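Progress report to the Manthorpe Fund
Grant: Neighbouring Councils, second year
Prepared by Thenmozhi Panicker, programme lead
25 December 2019

We are halfway through the second year and I'm very pleased with where we have got to. The short version: the cross-border council exchange is running in all 5 pairs of towns, the handbook is drafted, and the spending is close to plan. The part that is behind is the translation work, and I explain below what we're doing about it.

## The exchanges

When we wrote the application we hoped that elected members and officers from each pair would meet twice a year. Most have met more often than that. Stuvine and Bevero have been the keenest by far. Their councils share a river, a bus route and a long argument over who pays for the bridge, and they now hold a joint session every other month with a published agenda. The bridge is still not settled, but the two finance officers have agreed a single set of maintenance figures, which neither side had managed in all the years before the programme!

The other four pairs are moving at their own speed. Two had local elections this autumn and lost a good part of their membership, so we ran the induction again for the new councillors. It cost us a few weeks. I think it was time well spent – several of the new members had campaigned on cross-border questions and came with better ideas than ours, including a shared rota for the out-of-hours vet and one complaints form in both languages.

## Training for local observers

This has been the best surprise of the year. We planned to train 900 people in following council business: how to read a budget, how to ask for a document, how to speak at a public meeting. By the close of the autumn round 788 had finished the full course, with the winter round still to come. If it fills as the autumn one did we will pass the target comfortably.

Mieke Van Loon rewrote the budget module after the spring feedback, and the difference is enormous. The old version began with the law. Hers begins with one street and follows the money for its lighting and resurfacing through the accounts, and people stay in the room afterwards to look up their own street. We'd like to keep that approach for the procurement module as well.

Attendance from the villages is still lower than from the towns. Evening sessions don't suit people who depend on the last bus, so from February we'll try Saturday-style half days, held in the villages themselves on whichever date the hall is free.

## The handbook

The draft handbook on joint agreements between small councils is complete and out with readers. It has chapters on waste, roads, emergency cover and school transport, and a long appendix of model clauses. The appendix was Võ's idea (our legal adviser joined in the summer and has been a joy to work with). Readers have asked for the clauses to come first. We agree, and the order will change.

We will print 1,000 copies and put the text online at the same time.

## Translation

We underestimated this. Council minutes are full of local terms, and the first batch came back with the same office called three different names. We've stopped, agreed a glossary with the clerks, and started again. The remaining minutes should be ready by the end of February. The cost of redoing the first batch has been met from the travel line, where shared cars have saved us a fair amount.

## Money

Spending is slightly under budget overall. Staff costs are on plan, travel is under, translation is over. We aren't asking for any change to the total, but we would like your agreement to move the rest of the travel saving across to translation. A table by budget line goes to you separately with the signed accounts.

## Next six months

- Winter round of observer training, with the first village half days
- Handbook to the printer once the clauses have been moved
- Joint session of all the pairs, hosted by Bevero
- Outside review – terms to be agreed with you first

I would love someone from the Fund to come to the joint session. The councillors talk about this work far better than I can on paper, and Stuvine has already offered to show visitors the bridge. 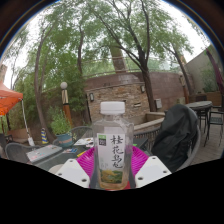
Bottle with a white cap and a 桂花乌龙 label, in both pictures

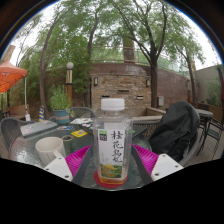 *Page last changed: 25 December 2019*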